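Robots and Automation in Practice
Handout 6: Notes on the Llewellyn open day

Read these before the seminar. They assume you have done the reading on grippers and have your own notes from the visit. If you missed the coach, borrow somebody's.

What we were told

The demonstration in the Llewellyn building was billed as "everyday handling by two arms". The leaflet gave three figures: 3460 recorded attempts at the fruit task, 1398 of them used to train the current version, and a success rate that appears in large type on the front and is not explained anywhere inside. I asked Heriberto Galindo, who was running the bench, how the 1398 had been picked out of the 3460. He said they were "the good ones". He was quite open about it, and I would like you to think about what it does to the large type on the front.

The system goes by the name Unura. The software that plans the movements is called Urkon, and several of you mixed the two up in your visit sheets. When the speaker said "Urkon failed", he meant a fault in planning. A dropped fruit is a different matter and may have nothing to do with planning at all.

What the task is

Toy fruit goes into a wicker basket with a tall handle. The table also holds a pair of orange canvas shoes, a blue pouch and a heap of coloured bags, so the basket is not standing alone on a clear surface. That counts in the demonstrators' favour. A good many open days use a bare table and one block.

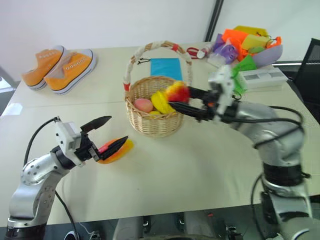

Still, ask what has been made easy. The basket is wide at the top and narrow at the bottom, so anything let go over the opening will tend to end up inside. The fruit is toy fruit and it does not bruise. A gripper that squeezes a toy mango too hard has done nothing wrong by the measure used on the day, while the same squeeze on a ripe one would be a failure that any shopper could see. The leaflet says "fruit" throughout and "toy" nowhere.

The handle is the one part of the set-up I would call awkward. It stands well above the rim, and an arm coming in from the side has to stay clear of it. Jouko Eskola made this point from the back of the room and was told that handle contacts are logged but not scored. Write that down. Whenever something is logged but not scored, find out who reads the log.

Two arms, or one and a spare?

The title promised two arms. During the run I followed most closely, the right arm did the placing and the left did very little that I could see. Some of you saw a run in which the left arm took a larger share, and I have no reason to doubt you, but a two-armed machine is not the same as a two-armed task. A task needs two arms when one cannot do it: holding a bag open while filling it, say, or taking a lid off a jar. Dropping fruit into an open basket needs one.

The Tornier paper (week four) makes the opposite case, that a second arm saves time even on simple jobs because it can fetch while the first one places. Fair enough - but then time has to be measured, and I heard no times given. Put the paper and the visit side by side in your write-up.
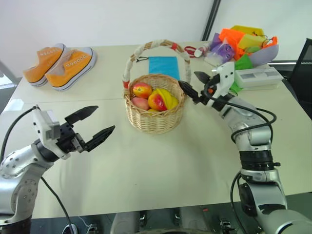

If the fruit ends up in the basket, why does it matter how it got there?
It matters because the basket only records the end of the story. A run with three dropped pieces, a knock on the handle and a reset by hand can finish looking the same as a clean one, and a customer paying for the clean one will want to know which they are getting.

The question of help

Galindo said that a person may step in "when needed". Ask for a number whenever you hear this. He later gave one, 40 interventions over the last 1247 attempts, and that sounds low until you learn that putting a fruit back within reach was not counted as an intervention. I don't think he meant to mislead us. The rule had been set early on and had stayed.

For the seminar

Bring one page. Say what the demonstration showed, in your own words and without the leaflet's. Then say what it would have to show before you believed the figure on the front, and be exact: how many runs, who chooses them, what counts as help. "More testing" will be handed back.

Marks are for the second half of the page. Anyone who wants to defend the demonstration is welcome to, and last February the best page in the group did exactly that.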